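7/31/25

Went to the open day at Vandska, the startup accelerator in Mumov. The pitch on the door was "2,175 founders supported." I asked what supported meant. It includes everyone on the mailing list.

The new intake gets 3 months of desk space, mentoring and up to 80 hours of legal help. In return Vandska takes a stake it wouldn't put a number on in front of visitors. Of the 1,105 applications since April, staff couldn't say how many came from outside the city.

Marchuk, a payroll tool, gave the best demo of the afternoon. It had paying customers and showed the invoices. Drasia talked for twice as long about its market and never got to a price.

Pill bottles on a wooden tabletop:

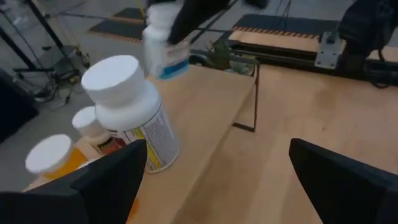
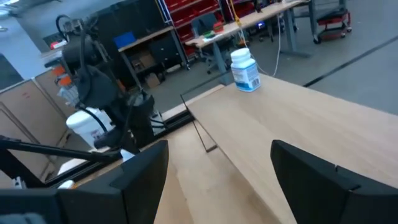

I'd want to see the stake in writing before filling in the form. The mentors I spoke to were friendly, but two had never run a company – they came from banks. Applications stay open through the fall, and the coffee downstairs costs more than it should.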